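Guest room refurbishment: progress report to the fund, October

Prepared by the house manager, Galotness guest house

1. Work completed

Furniture has been delivered for all 13 rooms covered by the grant. Eight rooms are now fully fitted and open to guests. The beds came from Somitz and have grey upholstered sides, as agreed in the spring. The bedside tables were made up by Hrubý, who also supplied 200 spare foot caps free of charge.

The round bedside tables stand close beside the beds, with a narrow gap left between the two. Each has a curved front in warm brown wood grain on a dark metal base, and the desk telephone sits on top. We kept the corded telephones, as older guests asked for them.
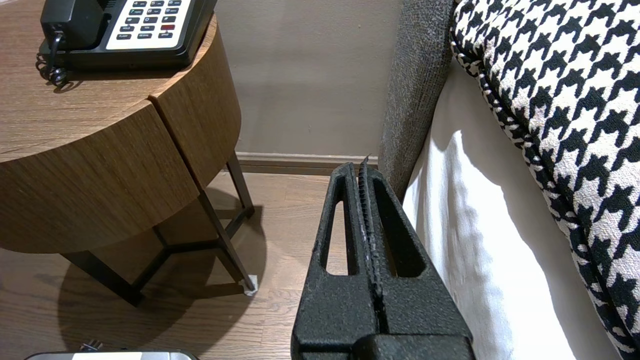 2. Work outstanding

Five rooms still need their skirting boards touched up before the beds can go back against the wall. The decorator is booked for the second half of the month. Two drawers were returned to Hrubý for sticking runners and replacements are on the way.

The telephone wiring on the top floor is slower than planned. Ikach have tested the lines but want to renew one junction box before they sign the work off.

3. Spending

To date we have spent 73 per cent of the grant. The remainder covers decorating, the wiring and the last payment to Somitz, which falls due when all the rooms are finished. We are not asking for any change to the budget.

4. Next report

The next report will follow once the top floor is open. It will include the final invoices and the comments cards from the first month of use.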